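Section 4. Assembling and Leveling the Dining Table

This section covers assembly of the Ornico dining table with the steel frame and the wooden top. It applies to both the fixed and the folding-leg versions unless a step says otherwise. Read the whole section before starting. Two adults are required for steps 9 through 14.

4.1 Before You Begin

Choose a room with a firm, dry floor. The table may be placed on wood, tile, stone or low-pile carpet. It must not be placed on deep-pile carpet, as the leveling feet will sink and the top will not stay flat.

Leave the wooden top in its wrapping in the room where it will be used for one full night before assembly. Wood takes on the temperature and moisture of the room, and a top that is fastened down too early may pull against its screws.

Check the parts against the packing list on the inside of the carton lid. If a part is missing or damaged, do not begin. Contact the Wiegand parts desk and give the batch code printed on the carton label.

Tools needed (not supplied):
Spirit level
Phillips screwdriver, medium
Soft blanket or flattened carton
Tape measure

The hex key and the flat wrench are supplied in the hardware bag.

CAUTION: Do not use a power driver at any point in this section. The threaded inserts in the underside of the top can be stripped by a power driver even at its lowest setting.

4.2 Assembling the Frame

1. Spread the blanket on the floor. Lay the two long rails on it with the printed letters facing up.

2. Place the short rails between the long rails. Match A to A and B to B.

3. Insert one long bolt with a spring washer at each corner. Turn each bolt by hand until it holds. Do not tighten.

4. Measure both diagonals of the frame from outside corner to outside corner. The two measurements must match. If they do not, push gently on the longer diagonal until they do.

5. Tighten the four corner bolts with the hex key, working from one corner to the corner opposite.

6. Fit the legs. Each leg has a flat face and a slotted face. The slotted face points toward the center of the table.

7. Screw a leveling foot into the end of each leg until it stops. Back each foot out by two full turns.

NOTE: On the folding-leg version, the hinge plates are fitted at the factory. Skip step 6 and open each leg until the catch clicks.

8. Measure the distance between the legs on one short side. Repeat on the other short side. If the two differ, loosen the leg bolts, correct the position and tighten again.

4.3 Fitting the Top

9. Turn the frame upright. Set it where the table will stand, leaving 100 cm of clear floor on each side where chairs will be used.

10. Unwrap the top. With one person at each end, carry it on edge, with the finished face toward the person walking forward.

11. Lower the top onto the frame. Line up the holes in the frame with the inserts in the underside. Do not drag the top across the frame.

12. Start all of the short screws by hand from below. The slotted holes along the long rails take the screws with the wide washers. These washers let the wood move with the seasons and must not be left out.

13. Tighten the screws in the round holes first. Then tighten the screws in the slotted holes until the washer no longer turns freely, and stop there.

14. Run a hand along the joint between the top and the frame. If there is a gap at any point, loosen the nearest screws, press the top down and tighten again. 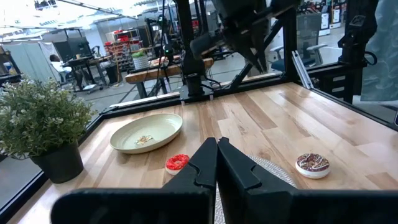

4.4 Leveling

15. Place the spirit level along the length of the table, at the center. Adjust the feet at the low end with the flat wrench, turning both by the same amount.

16. Place the level across the width and repeat.

17. Press down on each corner in turn. If the table rocks, lower the foot at the loose corner until it just touches the floor.

18. Tighten the lock nut on each foot while holding the foot still.

CAUTION: Do not back any foot out by more than the marked line on its thread. If the floor slopes more than the feet can correct, move the table or use the wide foot set sold separately as part 166.

NOTE: Check the level again after the first week of use. New floors and new furniture both settle.

4.5 Load and Daily Use

The table is rated for an evenly spread load of 100 kg. It is not rated for sitting or standing. Do not use it as a step or a workbench.

Put a mat or a folded cloth under any dish that comes from the oven or stove. The finish will resist a cup of hot tea but will mark under a hot pan. Lift heavy dishes to move them. Unglazed rims on the underside of stoneware will scratch the finish if they are slid. 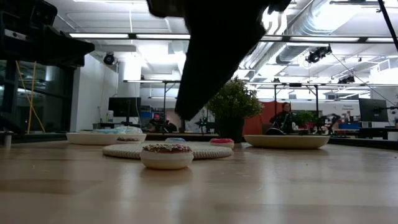
Wipe up spills promptly with a soft cloth that has been dampened and wrung out. Follow the grain. Dry with a second cloth. Do not use bleach, ammonia, scouring powder or steam.

Fruit juice, red wine and food coloring may stain if left overnight. For a light stain, use a drop of mild dish soap in warm water. For a deeper stain, see Section 6, Care of the Finish, before attempting any sanding.

The steel frame may be wiped with the same cloth. Small chips in the coating should be covered with Carkenach touch-up paint to prevent rust. Allow the paint to dry fully before the table is used.

4.6 Seasonal Check

Once a year, preferably in December, when heated rooms are at their driest, carry out the following:

a. Check that each screw under the top is snug. Do not overtighten.
b. Check the lock nuts on the leveling feet.
c. On the folding-leg version, open and close each leg and listen for the catch.

A slight change in width between summer and winter is normal and is not covered by the warranty. A split that runs through the full depth of a plank is covered. Report it to the Borkham service office with the batch code and proof of purchase.

Section 4 revised 2021-06-02. Continue to Section 5, Fitting the Extension Leaf.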